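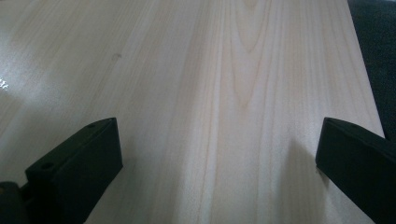 Careers > Retail and Fragrance > Stinham

Fragrance Gift Counter Associate, Haladine Stinham

Haladine is hiring for the fragrance and gift counter at our Stinham store. The job is part customer service and part handwork. You will help shoppers pick a scent, take orders for engraving and gift sets, and get those orders ready for pickup or shipping.

The position is part time and permanent, with up to 23 hours a week. Shifts are posted 14 days ahead. The counter is open every day the store is, and all associates work a share of evenings and weekends. From late fall through the first part of January we are at our busiest, and time off in that stretch is limited.

What you will do

Greet customers and ask what they are looking for and who it is for. Many people who come to the counter are buying for someone else and know only one or two things about that person's taste. You will need to listen, suggest a few scents, and let them take their time.

Write up engraving orders. Bottles can carry initials, a name or a short date, depending on the style. You will check spelling with the customer, have them sign the order slip, and enter it in the system before they leave the counter. Engraving is done by machine in the back room. You will be trained to run it after your first month.

Wrap and pack. Each gift order gets tissue, a box, a ribbon and a handwritten card if the customer wants one. Shipping orders go out by the afternoon pickup. Your handwriting should be easy to read. It does not have to be fancy.

Keep testers clean and filled, replace paper blotters, rotate stock by date code, and report leaks or breakage. You will also count the drawer at close when you are on the late shift.

What we are looking for

You should have at least six months of work in a store, salon, restaurant or similar setting where you dealt with customers face to face. Fragrance experience is useful and we will ask about it, but we do teach the product lines. You need to be able to stand for most of a shift, lift boxes up to shoulder height, and do small, careful work with your hands. You must be 18 or older.

Please note that you will be around strong scents all day. If perfume gives you headaches or affects your breathing, this is probably the wrong counter for you. We have openings in other departments listed under Careers.

Training

New associates spend their first 40 paid hours at our Sorport store, where the training counter is. This covers fragrance families, wrapping, the order system and store policies. Mileage between Stinham and Sorport is paid. After that you will work alongside a senior associate in Stinham until you are signed off to work the counter alone. 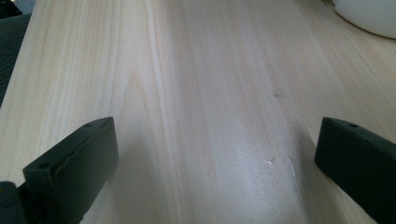 Do I have to sell a certain amount each week?

There is no personal sales quota at this counter. The store has a monthly goal for the whole department, and when it is met everyone on the counter gets the same bonus.

Pay and benefits

Pay is hourly and depends on experience. The rate is given at the first interview. Part-time staff receive paid sick time, a store discount after 30 days, and one free fragrance of their choice each year from the Sandoval line, which is our house brand. Black pants and shoes are your own. We supply the apron and name badge.

How to apply

Send a resume and a short note saying why you are interested in this counter and which evenings and weekends you can work. You can apply through the Careers page or leave an envelope at the Stinham service desk marked "Fragrance Counter, Job 98." Please do not send photos or work samples.

Interviews are held at the store in two parts. The first is a conversation with the department manager. The second is a paid two-hour trial at the counter, including a wrapping exercise with materials we provide. We reply to every applicant by email, including those we do not interview.

If you need an accommodation for the interview or the trial, say so in your note or ask at the service desk.

Posted Jul 9, 2025. The listing stays open until the job is filled.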